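3 Jan 2018

Wieder da. Drei Wochen nix geschrieben, ich weiß. Umzug nach Gronow, kein Internet, dann Erkältung, dann Weihnachten. Jetzt sitze ich in der Küche und müsste eigentlich die Steuer machen. Also Blog.

Vorsatz fürs neue Jahr: Briefe schreiben. Richtige, mit Marke drauf. Angefangen hat das im Juli, da lag beim Ausräumen bei Oma der ganze Stapel von Godelieve Van Dijk, ihrer Brieffreundin. 287 Stück, Oma hat die durchnummeriert, mit Bleistift oben rechts. Die erste Hälfte in einem Deutsch, das man laut lesen muss, damit man es versteht. Später besser. Viel Wetter, viel Knie, einmal vier Seiten über einen Nachbarn, der den Zaun falsch gesetzt hat. Ich hab den halben Sommer dran gelesen und war danach richtig sauer, dass von mir später mal genau gar nichts übrig ist. Ein paar Chats auf einem Handy, das keiner mehr aufkriegt.

Also Liste gemacht, wer einen kriegt. Tariq Zaidi, weil er als einziger zurückschreiben wird. Nouhaila in Fakstead, die ich seit dem Studium nicht gesehen habe. Dirk Wendt, mein alter Chef — der wird sich wundern. Brahim auch, obwohl ich seine Adresse nur halb habe. Straße ja, Hausnummer nein. Muss ich noch rumfragen.
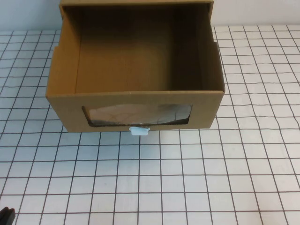
Der erste Brief hat mich zwei Abende gekostet. Kein Witz. Man kann ja nichts löschen. Nach einer halben Seite tat die Hand weh, und meine Schrift kippt ab der dritten Zeile komplett weg, das sieht aus wie Rezept vom Arzt. Beim zweiten gings besser, da hab ich einfach losgeschrieben und Durchgestrichenes stehen gelassen. Godelieve hat auch ständig durchgestrichen, manchmal ganze Absätze, und drunter dann »ach nein, doch« und nochmal dasselbe.

Papier: hab 25 Bogen vom Schreibwarenladen am Markt, etwas dicker, cremefarben. Füller drückt nicht durch. Das billige Zeug vom Drucker könnt ihr vergessen, da fasert alles aus. Tinte blauschwarz. Über Siegellack hab ich kurz nachgedacht und es dann gelassen, so weit bin ich noch nicht.

Was ich unterschätzt hab: das Warten. Brief an Tariq ist am 20. raus und seitdem geh ich jeden Tag zum Kasten wie ein Kind. Bisher Werbung vom Pizzadienst und was von der Krankenkasse. Und man weiß nach einer Woche auch garnicht mehr, was man eigentlich geschrieben hat. Hab ich ihm das mit dem Auto erzählt? Keine Ahnung. Oma hat sich anscheinend Stichworte gemacht, auf manchen Umschlägen steht hinten »Kur, Äpfel, Hans gefragt«. Mach ich jetzt auch.

Plan ist 7 Briefe bis Ostern. Zwei sind weg, der dritte (Nouhaila) liegt halb fertig neben mir. Wer auch einen will: Adresse per Mail, bitte leserlich und MIT Hausnumer.

So, Steuer. Oder morgen.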